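Schubladen öffnen in der Simulation: so randomisiere ich die Startposen

Letztes Mal ging es um den Grundaufbau, heute kommt der Teil, der mir die meisten Nerven geraubt hat - die Startposen. Wer eine Policy nur aus einer einzigen Ausgangsstellung trainiert, bekommt eine Policy, die genau diese Stellung auswendig kann. Bei mir lief das im April wunderbar, bis ich die Kommode ein kleines Stück gedreht habe. Danach griff der Arm fröhlich neben den Knauf, und zwar jedes Mal!

Ihr braucht eure Szene aus Teil eins und eine Konfigurationsdatei für die Episoden. Ich benutze dafür Fladeo, unser kleines Skriptpaket, aber das Prinzip klappt mit jedem Simulator, der Objekte beim Reset verschieben kann.

Schritt 1: Alles auf null. Schubladen zu, Greifer leer und deutlich über der Tischplatte. Speichert diesen Zustand unter einem eigenen Namen, ihr werdet ihn dauernd brauchen. Ich lade ihn vor jeder Episode und verschiebe erst danach etwas.
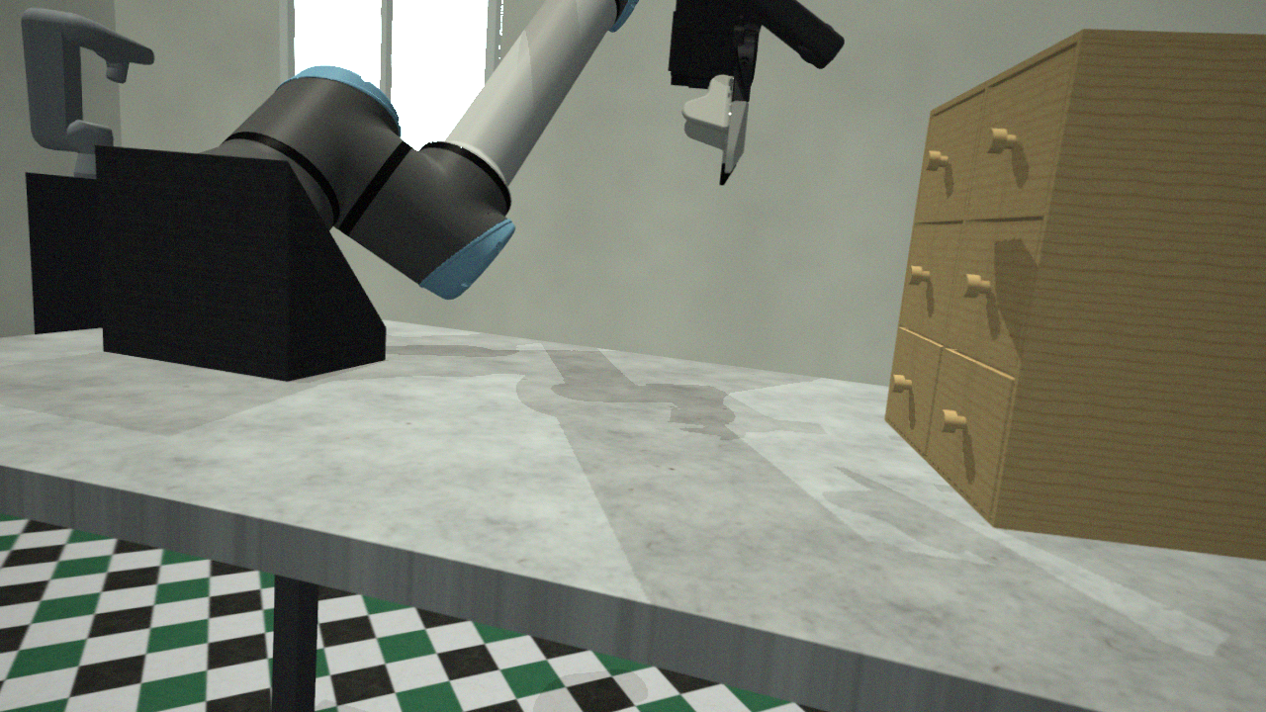 Ausgangszustand vor dem Reset-Skript: Arm links, Kommode rechts, alle sechs Schubladen geschlossen.

Schritt 2: Kommode drehen. Fangt klein an, ein paar Grad in jede Richtung, und schaut euch die ersten Resets wirklich an (ja, alle). Wenn die Kommode in den Arbeitsraum des Arms rutscht, habt ihr den Drehpunkt vermutlich in der Ecke statt in der Mitte. Ist mir zweimal passiert.

Schritt 3: Gelenkwinkel streuen. Hier hat mir Aparecida Conceição den entscheidenden Tipp gegeben: erst die Greiferposition im Raum würfeln, dann die Gelenkwinkel über die inverse Kinematik ausrechnen. Ich hatte vorher die Winkel direkt verrauscht und mich gewundert, warum der Finger ständig in der Tischplatte steckte.

Schritt 4: Zielschublade auslosen. Gleichverteilt über alle Griffe, sonst lernt die Policy vor allem die bequemen.

Zum Vergleich meine Zahlen: Von 300 Testepisoden mit gedrehter Kommode hat die alte Policy 105 geschafft, die neue 190. Trainiert habe ich beide mit 32 parallelen Umgebungen und demselben Zeitbudget. Die unteren Schubladen bleiben schwierig, da kommt der Arm in sehr unschöne Stellungen - dazu mehr, wenn ich die Kollisionsstrafe überarbeitet habe.

Die Konfigurationsdatei liegt im Ordner Gutetti, Fragen gern in die Kommentare.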